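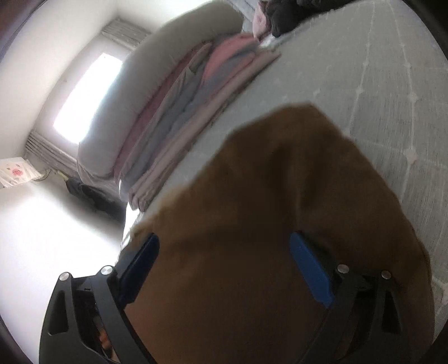
Behrouz Daneshvar thinks we are wasting our time. Players know when they are fit, he told us, and a questionnaire never stopped anyone pulling a hamstring. He may be right. We would like to find out, and for that we need people who play.

Call for participants: match fitness and self-rating in amateur soccer

Gerncombe is looking for 36 adult players from the Udlow and Wovholm leagues to take part in a study during June. It lasts 16 days. There is one thing we want to know: when a player tells the coach "I'm good to go," is that worth anything?

A lot of clubs now ask their players to score themselves out of 100 before training. Sleep, soreness, mood, the usual. The numbers go into a spreadsheet, the spreadsheet turns green or red, and somebody gets left out of the side. We have read a fair amount of what is written in favor of this and most of it comes from people selling the spreadsheet. Rajeshwari Namboodiri ran a small trial of it with her own squad last season and came away unsure whether she had measured tiredness or just how badly each player wanted to start. Defenders coming back from injury gave themselves very high marks. So did both goalkeepers, all season, whatever had happened to them.

What you would do

Each morning you fill in a short form on your phone. It takes a couple of minutes. On six of the days you also do a set of sprints and jumps on your own, following a printed sheet, and send us the times and heights. Given the current situation there are no group sessions and no visits. You need a flat stretch of grass or pavement, a tape measure and a phone with a timer. We know that home timing is sloppy, and we will treat the results that way.

Half of you will be told that your scores go to a coach. The other half will be told they don't. Both groups will be told the truth.

Who can apply

– Age 18 or over
– Registered with a club in either league last season, any division
– No injury that kept you out for the last six weeks
– Willing to fill in the form on days when you feel lousy – those are the days we want most

You don't have to believe in any of this. We would sooner have a few doubters, and Behrouz has been asked to join. He has not answered.

What you get

A $100 payment at the end if you complete at least 14 of the daily forms. You also get your own numbers, with no advice attached. We won't tell you that you are overtrained, we won't sell you a plan, and we can't promise it will make you any faster. If the results show nothing, we will publish that they show nothing.

Your scores will not be passed to your club unless you are in the group that agreed to it, and you can drop out whenever you like.

How to apply

Write to Naveen Dixit at Gerncombe with your name, club, position and a line on when you last played a full game. Pejman Kordestani can answer questions about the sprint sheet. Please don't send highlight videos.

Posted 6 May 2020. Places go in order of application, with goalkeepers held to six.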